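Automation in the skills lab, one year in

Fri 4 February

The suturing cell at Narkarthorpe has now been running for a year, and I have been asked often enough what it does to the working day that I would prefer to write it down once.

Background first. Our lab does two jobs. We run practice sessions for surgical trainees, and we test suture material and tissue pads for Bodley, which supplies both. The second job pays for most of the first. Testing used to mean four technicians tying knots by hand at benches, to a fixed pattern, for most of the week. A batch was 66 knots. By the last third of a batch the tension drifted, and everyone's drifted differently, so we spent a good part of each month correcting for who had tied what.

The cell took over the repetitive part. It drives two instruments under a planner called Rarnell, with a technician at the console who can take control at any point. In its first year it completed 3805 knots that passed inspection. Another 863 were rejected or finished by hand. Those are poor numbers by factory standards and acceptable ones for thread, which is a bad material to automate. It has memory, it twists, and it hides behind the tool you are trying to watch it with.

What changed for the technicians is mostly the shape of the attention. Tying by hand is tiring in the fingers and neck, but you always know where you are in the knot. Supervising is easier on the body and harder on the head. You look at a screen for long periods in which nothing is wrong, and then you have a second or two to decide whether a loop is about to slip off a jaw. We started with two-hour console shifts. They are now 40 minutes, with bench work between, and I would not go back.

The job descriptions changed too, later than they should have. For five months people were doing fault logging and parameter tuning on a pay grade written for bench work. Thenmozhi Nair raised it twice before it was fixed in the summer. We still have four technicians. One bench was removed and the other three are used for pads the cell cannot hold flat.

Reviewing the wrist video takes more time than I planned for. Every rejected knot gets looked at, and so does a sample of the good ones. A typical view during tying has the open jaws on either side of the knot, the second instrument coming in from above with the thread, and old cut tails still lying on the pad.

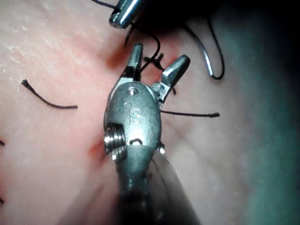
Thenmozhi Nair has told me more than once that the review is the part she would keep if everything else went back to hand work, and that the console hours have made her slower at the bench. I have no measurement for the second claim, but I believe it. Each technician now ties one full batch by hand every month, and we log it the same way we log the cell.

Next on the list is the Diekmann tension gauge, which should let us stop estimating pull from motor current. It needs a new bracket, and the bracket is waiting on a drawing I have not finished.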